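Lurna Conversation Card Set for Couples
Boxed edition, item 2000-L, published by Minja

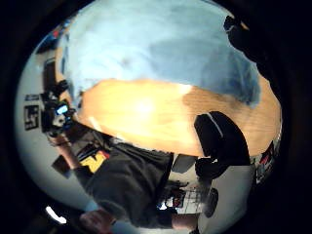 Does the set work for two people who have only recently met?
The first section was written for that situation. Its questions cover daily routines, friends, food and travel, and none of them assumes a shared history.

Product overview
Lurna is a printed card set for two players. It contains 90 question cards in 13 topics, a folded instruction sheet and a lidded box. Each card carries one question on the front and one follow-up on the back. The text was written by Faith Ogola and edited by Mercy Kirui.

Topics are printed along the top edge of each card and run from light to personal. Money, family contact, former relationships and plans for children are in the second half of the box. Couples who have been together for several years often start there.

Use
Shuffle one topic at a time. The first player draws a card and reads the question aloud, the second answers, and then the roles change. The follow-up is optional. Either player may return a card to the box without giving a reason, and a returned card is not drawn again in the same session. No score is kept.

Specifications
Players: 2
Recommended age: adults
Cards: 90, matte coated, rounded corners
Topics: 13
Language: English
Instruction sheet: English
Batteries or app: none required

Changes in the current edition
The January reprint replaces the section on long-distance relationships, which Joyce Temba rewrote with more questions on visits and shared costs. Card backs are now one color. Cards from the earlier printing can be mixed with the new ones, but the backs will not match.

Compatibility
The Winex expansion pack fits in the same box once the cardboard insert is removed. The Plallarell journal is sold separately and follows the same topic order.

Limits of use
The set is intended for conversation between partners. It does not replace counseling and contains no exercises for resolving a current dispute.

Replacement cards
Single cards can be ordered by the number in the lower left corner. Include the edition name from the base of the box with the order.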